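4. The paper pattern as a record of dress

4.1 What the Karley patterns contain

The home dressmaking patterns sold under the Karley name are, to our minds, among the most rewarding sources for everyday fashion in the postwar years, and it is a pleasure to be able to work with so many of them at once. The Ernamdale collection holds 3,406 patterns, most of them still in their printed envelopes, and a good share carry pencil notes made by the people who sewed from them. Dress history has often been written from the top down, from the salon and the film set. A pattern with a hem let down twice and a sleeve redrawn on newspaper takes us straight to the kitchen table!

Each pattern consists of an envelope, an instruction sheet and the tissue pieces. The envelope shows the garment in two or three versions, usually with a change of collar or sleeve, and gives the cloth needed for each size. The instruction sheet is where the maker's voice comes through. Early Karley sheets assume a great deal: "set in sleeves" is the whole of the advice on what many beginners find the hardest step. Later sheets break the same job into stages, with small line drawings, and we can watch the firm slowly coming to know a reader who had not learnt to sew at school or from her mother.

For this section we chose 104 day dresses for close study. Evening wear and children's clothes were left out, as were patterns with missing bodice pieces. Every tissue piece was laid flat, measured at the bust, waist and hip lines, and compared with the size printed on the envelope. Tissue tears easily along old folds, so the work was slow, and the pieces were never pinned.
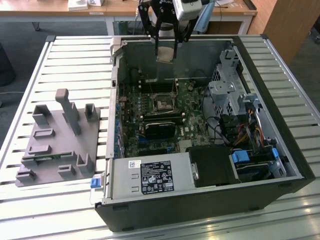
Figure 3.

Why do the printed sizes and the measured pieces so often disagree?

Mostly the difference is ease, the extra room that lets the wearer breathe, sit and lift an arm. Karley did not print the amount of ease on its envelopes, and the drafters changed it as fashion changed, while the size numbers stayed where they were.

The effect is easiest to follow at the waist. In the full-skirted dresses the bodice is cut very close, and several of the pencil notes read simply "tight" or "add to side". In the straight shifts that came later, the waist of the same printed size is generous, and the notes move to the shoulder and the bust dart instead. A sewer who bought her usual size on both occasions would have made two dresses that fitted her quite differently, and the notes suggest that she blamed herself for it. One envelope has "must measure self again" written across the back.

4.2 The pencil notes

Of the 104 dresses, 70 bear at least one handwritten change. This was far more than we had hoped for. The changes fall into a few familiar kinds. Length is the commonest: hems are raised or dropped, often more than once, and the successive lines on a single skirt piece can be read almost like tree rings. Next come changes of fit at the bust and upper arm. A smaller group, and for us the most exciting, are changes of style, in which the sewer redraws a neckline, swaps a collar from another pattern or turns a dress into a blouse.

These last patterns deserve a much fuller study than we can give them here. One shirtwaist dress has been given a deep square neck, a pocket borrowed from an apron and a button stand moved from front to back. The result must have looked nothing like the drawing on the envelope. Whoever made it understood exactly how the pieces worked together, and had the confidence to take them apart.

Cristian Ccori's survey of the Stateck catalogues helps to place this work. Stateck sold cloth by post, and the catalogues list 40 dress cottons with their widths. Most were narrower than the widths assumed on the Karley envelopes. A number of the joins drawn on the tissue, which had puzzled us badly, make good sense once the narrow cloth is taken into account: the sewer was piecing a skirt panel that would not fit across the fabric she had.

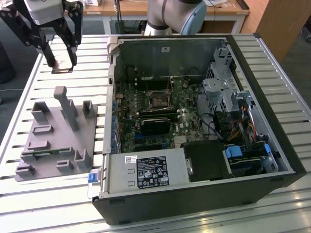

Piecing of this sort is usually hidden under an arm or low in the back seam, and the neatness of the drafting is a delight. On one gored skirt the join follows the line of the gore so closely that we took it at first for part of the printed design. The grain arrow has been copied on to the added piece, in the same soft pencil, together with a reminder to "match flowers".

Plain cloths would have been more forgiving. Large prints asked for extra length, and here the envelopes are of little help, as the yardage tables say only that more should be bought for one-way designs. Some sewers worked out the sum for themselves in the margin. Others seem to have changed their minds about the dress: three envelopes have the long-sleeved version struck through and the short-sleeved one ringed, with a new yardage beside it.

We turn next to the fastenings, where the move from side placket to back zip can be followed through both the printed sheets and the pencilled grumbles of those who had to put the zips in.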